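Penulent issues bench rules for two-arm robot cells

Penulent has put out a short set of working rules for its two-arm tabletop robot cells, covering cable routing, loose parts and who may reach over the table while the arms have power. The rules take effect in September at all sites, including the shared workshop at Skisora.

The document runs to 41 numbered points on 30 pages. It replaces a group of notes that had been taped up or passed along by email, some of which contradicted each other. Two sites had different rules on whether an operator could pick up a dropped part without stopping the arms. Under the new text the answer is no.

"People were following the sheet they happened to have," said Jarmo Peltonen, who edited the rules. "A person moving from one bench to another had to learn it over again. We wanted one version and we wanted it short enough to read before a shift."

Most of the points deal with the space the arms share. Both grippers can reach the middle of the table, and that is also where small parts tend to end up during sorting and packing work. Operators are asked to set out only the items named on the task sheet and to keep spare tools off the tabletop, in hanging baskets or on a shelf outside the cell.

Cables get a section of their own. Any cable that runs along an arm must be clipped to the link, and the slack at the gripper has to be checked through the full range of the wrist before the first run of the day. A loop at the wrist is allowed as long as it can't catch on a part, on the other arm or on the frame. 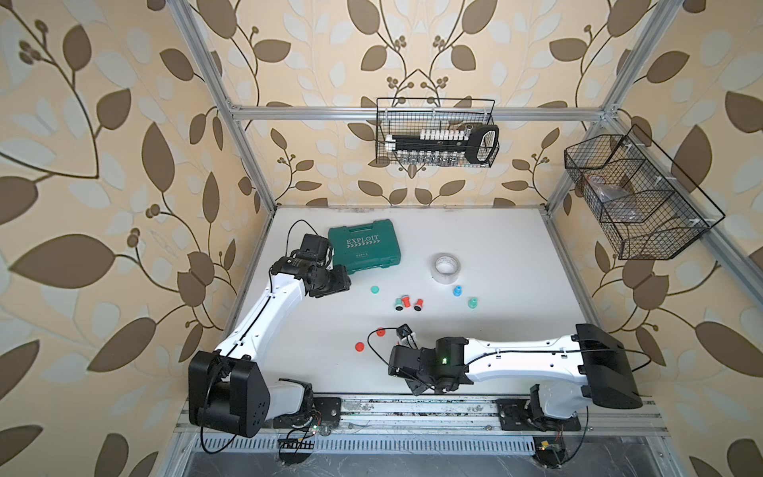

What changes for operators

The arms must be stopped and held before anyone puts a hand past the front rail. After a stop, the operator waits 30 seconds before reaching in, and a second person may not restart the cell from the screen during that time. Exposed circuit boards under the rail are to be left alone by everyone except maintenance staff.

Each cell will have a paper log. Operators write down every stop, the part involved and whether a cable had to be moved. Logs are collected on Thursday and kept for 30 days.

Melina Mitsotakis-Vlachou, who runs the benches at Skisora, said the log was the point her staff argued over most. "It adds work at the end of a shift, and I don't think we have the form right yet," she said. "But I would like to know which stops come from the cables and which come from the way we lay out the parts."

Tshabalala, which services the cells, reviewed the cable section and asked for one change, a ban on adhesive tape as a permanent cable fixing. Tape may still be used until the end of a shift if a clip breaks, and the repair must be entered in the log.

The rules do not cover floor-standing robots or mobile units. Those remain under the older Fenach handbook, which is due for review next year. Staff can send comments on the new rules to their bench lead.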